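Fall walk-through: the Melletari Street house, top to bottom

Same list as last year with my notes typed in after each line. OK means I looked at it and it's fine. FIX means somebody has to do something. WATCH means it bugs me but it can wait until spring. I started at eight in the morning on Friday with a flashlight and a cup of coffee, and I finished long after the coffee did. The house is only 1,263 square feet, so you'd think I'd be faster by now!

OUTSIDE, FRONT

Front steps level and solid -- OK
Bounced on every one of them like a kid. The second step used to rock and it doesn't anymore.

Handrail tight at both ends -- FIX
The bottom bracket has one screw doing the work of three. I can wiggle the rail about an inch if I lean on it, and people lean on it (my mother leans on it with everything she's got). Longer screws, and new anchors while we're in there.

Porch light and motion sensor -- OK
Works, though it comes on for every moth in the county. I turned the sensitivity down a notch.

Walkway free of trip edges -- WATCH
The slab by the mailbox has come up again. It's a maple root and it isn't going to stop. Sakda ground the edge down two years ago and I think it has one more grinding left in it before we have to talk about pulling the slab.

House number readable from the street -- OK
Trimmed the holly back so the last digit shows. Ambulance drivers shouldn't have to guess.

Gutters clear, downspouts attached -- FIX
Front gutter is full of maple seeds and one tennis ball. The downspout on the driveway side has come loose from the wall and is dumping water right next to the foundation, so this one goes to the top of the pile. Last time we let water sit on that side the bill was $1,845, and I still have the invoice stuck to the fridge as a reminder to myself.

OUTSIDE, BACK

Deck boards -- WATCH
Poked them all with a screwdriver. Two boards near the hose bib are soft on the ends. You can still walk on them, but I'd keep the grill off that corner.

Deck railing and balusters -- OK
All tight. Gaps are small enough for the little cousins, I checked with the usual grapefruit.

Grill hose and connections -- OK
Soapy water, no bubbles. Brushed the spider webs out of the burner tubes too.

Gate latches by itself -- FIX
It doesn't. You have to lift it and shove. I think the post has leaned, and the dog next door has figured this out faster than I did. Nuanchan says she has a spare latch with more reach to it, so we'll try that before anybody starts digging.

Dryer vent flap -- OK now
It was stuck half open with lint. Pulled out a wad the size of a hamster. Please, please, somebody do this one in January as well.

KITCHEN

Fire extinguisher: gauge in the green, pin in, reachable -- OK
Gauge is fine. "Reachable" I had to fix on the spot: it was behind the paper towels and a slow cooker. It's back on its hook by the door now and I'd love for it to stay there.

GFCI outlets trip and reset -- OK
Pressed test, heard the click, pressed reset. Left one by the sink takes a firm thumb.

Nothing stored on or right over the stove -- FIX
I know, the oven mitts look nice there. Move them.

Under-sink leak check -- OK
Dry as a bone with the flashlight and a paper towel. There's an old water stain on the cabinet floor. I drew a pencil line around it so next year's person can tell if it has grown.

Range hood filter -- FIX
Ran it through hot water and soap and got a lot off, but the mesh is coming apart in one corner. New filter, same size, the measurements are on the sticky note inside the cabinet door.

Cleaning stuff up high or locked -- WATCH
We don't have small kids living here, but we sure have them over. The dishwasher pods need to move up a shelf before Thanksgiving.

BATHROOMS

Tub mat and grab bar -- OK
Hung my whole weight off the bar. Didn't budge. I was braver than I needed to be.

Exhaust fan pulls air -- FIX
The tissue test: hold one square of toilet paper to the grille and let go. Downstairs it sticks. Upstairs it drifts to the floor like it's tired. The fan is humming, so the motor's turning, and my money's on a clogged duct.

Hot water temperature -- OK
Kitchen thermometer in a mug under the tap, after a minute of running. It came out right where we set it in the spring. I didn't touch the dial.

Caulk around the tub -- WATCH
Little bit of peeling at the faucet end.

BEDROOMS AND HALL

Smoke alarms: test button, date on the back -- FIX
All of them beep. But the one in the hall turns 10 this year, and that's when you toss it, beep or no beep. I'd rather replace the hall and the back bedroom together so they expire together. New batteries in the rest.

Carbon monoxide alarm -- OK
Beeped so loud that Ekkachai came up from the basement with his hands over his ears.

Windows open all the way -- FIX
Back bedroom window is painted shut on one side. That's somebody's way out in a fire, so I'm calling this one urgent too. Run a putty knife around it and rub a bit of candle wax along the track.

Cords and power strips -- FIX
One space heater plugged into a power strip. You know who you are. Straight into the wall, and three feet from the curtains.

Tall furniture anchored -- OK
The big bookcase strap is snug. The dresser in the guest room has a strap now too (it didn't last year, sorry, guests).

Stair carpet and nosing -- WATCH
A tack strip is lifting on the fourth step down. I tapped it flat with my shoe and it stayed flat, but I don't trust my shoe that much.

BASEMENT

Furnace filter -- OK now
Changed. The old one was gray fur. I wrote September on the cardboard edge of the new one.

Water heater: relief valve, pipe, no rust at the base -- OK
No drips. A bit of white crust on one fitting, wiped it off, and I'll look again at Christmas to see if it comes back.

Electrical panel clear for three feet in front -- FIX
There's a box of holiday lights and a folded card table in front of it. Every year! Ekkachai says he's on it.

Breakers labeled -- WATCH
Half the labels are in my late uncle's handwriting and one just says "Korow." We have asked everyone in the family and we've got a theory (he had a radio he called that), but for now it means we don't know what that breaker runs. Sombat is going to come over with his tracer gadget and we'll sort it out in an afternoon.

Sump pump -- OK
Poured in a bucket of water, float came up, pump kicked on. Very satisfying.

Floor drain -- OK
Poured a pitcher down it to fill the trap, and the funny smell went away by dinner.

GARAGE AND WORKBENCH: SECOND HALF OF THE WALK-THROUGH 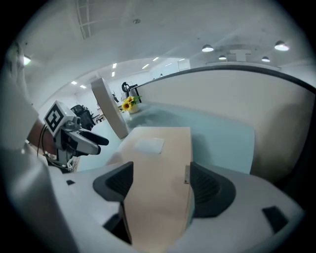 Posted by Nidia Muñoz
House notes, September
Filed under: checklists, garage, fix-it

I did the garage after lunch, so if the comments get grumpier from here on, that's why.

Garage door reverses on contact -- OK
Laid a scrap of two-by-four flat under the door and hit the button. The door touched it and went right back up.

Door sensor eyes clean and lined up -- OK
Wiped off the dust. The left one had a cobweb across it.

Gas can, paint, and thinner stored right -- FIX
The gas can is fine, lid tight, away from the water heater. The paint shelf is another story. There are 114 sample cans and jars of this and that, going back to when the hall was yellow, and plenty of them have dried solid. The county takes the old stuff at the Medcombe drop-off, so we're doing a carload. Keep the trim white and the porch gray, everything else can go.

Oily rags -- OK
Lidded metal can, and empty. Thank you, whoever emptied it.

Bench top clear, sharp things put away -- WATCH
Mostly good. Chisels are in the roll, the utility knife blade was out and now it's in. I'd like one drawer for blades and only blades, so I don't have to go fishing in the screw drawer with my bare fingers.

Safety glasses and ear muffs on their hook -- OK
Two pairs of glasses, one scratched up so bad I tossed it. Added to the shopping list.

Ladder: feet, rungs, locks -- FIX
One rubber foot is gone from the tall ladder. Until it has a new one that ladder stays in the corner, and yes, that includes the gutters. Borrow Sakda's.

Extension cords -- FIX
The orange one has a nick in it near the plug, with tape over the nick. Tape isn't a repair. I cut the plug end off so it wouldn't sneak back into use.

Shelves bolted to the wall -- OK
Pulled on all of them. The Shawky shelf (that's what we call the one from the Shawky yard sale) has a sag in the middle, so I moved the heavy bins down to the floor.

Door between garage and house closes and latches -- WATCH
Closes fine, but it needs a hip to latch when the weather's damp. A little planing on the edge should do it.

WHO'S DOING WHAT

Downspout and front gutter -- me and Sakda, first dry weekend, his ladder
Back bedroom window -- me, this week
Hall and back bedroom smoke alarms -- I'm buying them, Ekkachai's putting them up
Front handrail -- Ekkachai
Gate latch -- Nuanchan
Breaker labels -- Sombat, and I'll make lunch
Upstairs fan duct -- still looking for a taker
Paint run -- anybody with a trunk, call me
Oven mitts, card table, space heater -- come on, you live here

If you fix something off this list, write your initials next to it on the paper copy on the fridge. And if you find something I missed (there's always something, last year it was the attic hatch -- which I forgot to put on this list again, so it's going on now in pen), add it at the bottom and I'll type it in.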